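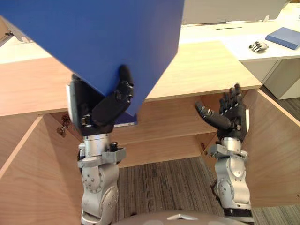 *Flat matt blue, with a thin pale rim at the lower edge.*

# How to test a wall colour with sample boards

Last updated 5 April 2019

Painting a small square straight on to the wall is the usual way to try a colour, and it works badly. The old colour shows all round it and changes how the new one looks. You also end up with a thick-edged patch that has to be sanded before the real painting starts. A sample board can be carried round the room, stood in corners and put away at night.

## What you need

- Stiff board, one piece for each colour. I use offcuts of 60 cm hardboard, but thick card will do for a single room.
- White primer
- A sample pot of each colour
- A small foam roller and tray
- Fine sandpaper
- Low-tack masking tape
- A pencil

Don't go much smaller than 60 cm if you can help it. On a postcard-sized piece almost every pale colour looks like white, and the dark ones look black by evening.

## Preparing the boards

Wipe the boards with a dry cloth and rub the smooth face lightly with fine sandpaper. Wipe off the dust. Put on one coat of primer, including the edges, and let it dry flat.

Hardboard bends if only one side is painted. Give the back a thin coat of primer as well. It doesn't have to be tidy.

Write the name of the colour, the finish and the name of the shop on the back once the primer is dry. Do it before you open the sample pots. I once had three greys drying on a bench and no idea which was which, and had to buy two of the pots again.

## Painting

1. Stir the pot for a full minute. Sample pots sit on the shelf for a long time and the colour settles at the bottom.
2. Roll on a thin first coat, working from one side to the other.
3. Leave it for as long as the tin says.
4. Roll the second coat at right angles to the first.
5. Leave it overnight before you judge it. Most emulsions dry darker than they look in the tray, and a few dry lighter.

Use a roller for this even if you plan to cut in with a brush later. Brush marks catch the light and make a flat colour look patchy.

You can leave a white border or paint right up to the edge. I paint to the edge. A white border makes any colour look stronger than it will on a whole wall.

## Looking at the colour

Stand the board upright. Laid on a table it picks up light from the ceiling and the window, and it will look paler than it would on the wall.

Try it in at least these places:

- beside the window, on the same wall
- opposite the window
- in the darkest corner
- next to the skirting or door frame
- behind the sofa or whatever large piece is staying in the room

Look in the morning, in the middle of the day and after dark with the lamps on. Change the bulbs first if you were going to change them anyway. Warm bulbs pull blues towards green and can turn a soft grey beige.

North-facing rooms make most colours cooler. The back bedroom at Skorndale, where I last did this, made a blue that was cheerful in the hall look like slate by four o'clock. It was October, which didn't help — in summer I might have kept it.

To see two walls meeting, tape two boards of the same colour into a corner. The colour deepens where the walls reflect each other, and with strong colours the change can be large.

## Narrowing it down

Start with no more than four boards. Take one away each day. If you can't decide between the last two, put one up for a couple of days, then swap.

Keep the boards apart when you look at them. Side by side, you end up comparing them with each other, and a perfectly good cream will look yellow next to a cooler one.

## Buying the paint

Take the board to the shop if you are having the colour matched by another maker. Matches are rarely exact. Ask for a small pot of the match and paint a second board before you order the large tins.

Check that the tins carry the same batch number. If they don't, mix them together in a large bucket before you begin.

Keep the finished board, wrapped in paper, with whatever paint is left over. It is useful later for choosing curtains. To use a board again, sand it lightly and prime over the old colour.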